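Hilar Locks & Storage
@hilarstorage
2023-03-18

1/ Notes on brass padlocks for the storage units at Cloltside. Same questions come in every month, so this goes in one thread.

2/ There are 31 units on the short row and each one takes a single padlock through the hasp. Check the hasp hole before you buy. A shackle of 8 mm fits ours with a little play. Anything thicker will not go through.

3/ Brass bodies darken outdoors. This is surface tarnish and has no bearing on the mechanism. Polish it if you care about the look. Keep the polish out of the keyway - it dries to a paste and the pins stick.

4/ Lubrication: dry graphite or a PTFE spray, small amount, twice a year. I do mine in December and again in early summer. Kitchen oil collects dust and will gum up the cylinder by the second winter.

5/ Work the key in and out a few times after lubricating, wipe it, repeat until it comes out clean. Then turn it with the shackle open and again with it closed.

6/ A key that needs wiggling is usually a worn key. Try the spare before you blame the lock. If the spare turns freely, have a new one cut from the spare and retire the old one. Copying a worn key copies the wear.

7/ Unit 1178 on the Prorkoditz side has the older hasp, set close to the door. Fit the lock with the keyhole facing out or you will not get a key into it.

8/ Finish on a brass body with some age on it:

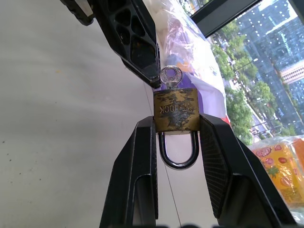
YT-LOCK padlock, brass body, steel shackle closed, key in the keyhole.

9/ The dark patches are heaviest across the middle and lower part of the body. The shackle is still bright. For a lock in this state I would clean the keyway and leave the brass alone.

10/ Replace the lock if the shackle has side play when closed, or if the key comes out at any position while the lock is open and the model is meant to retain it. Kuruc on the main road stocks the 8 mm size, 2 keys per lock. Keep the second key somewhere other than inside the unit.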